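How to Band Apple Trees for Overwintering Larvae

Trunk banding gives crawling larvae a place to spin up where you can find them. It works best on smooth-barked trees and in small plantings. It will not clean up a heavy infestation by itself, but it lowers the number of adults that come out in spring.

What you need

Corrugated cardboard with the flutes exposed on one side
Twine or a staple gun
A stiff brush or paint scraper
A bucket of soapy water

Prepare the trunk

Scrape off loose bark from the soil line up to the first main branches. Do not cut into live tissue. Lay a sheet on the ground first and collect the scrapings, as they often hold cocoons. Bag them and put them in the trash.

Put on the band

Cut the cardboard into strips 4 inches wide and long enough to go once around the trunk with a small overlap. Place the strip 18 inches above the ground with the flutes facing the bark and running up and down. Tie it snugly at the middle. On trees with several trunks, band each one.

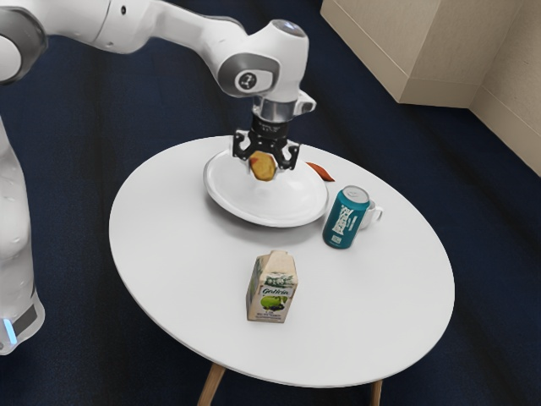

Check bands every 14 days while fruit is on the tree. Peel the strip back slowly and look in the flutes and on the bark underneath. Drop any larvae or cocoons into the soapy water. If the cardboard is soft or torn, replace it.

Leave the last set on through harvest and take it off at the end of October. Do not compost used bands. Adults can still emerge from them.

Keeping records

Write down the tree, the date and the number found. Roos Meijer banded 24 trees at the Clirville orchard and removed 209 larvae in one season, most of them from the two rows next to the packing shed. The following year she moved the old fruit bins away from those rows and started her checks there.

Pick up dropped fruit at least twice a week. Larvae leave fallen apples quickly, and many will pupate in the grass and never reach a band.

Updated February 3, 2022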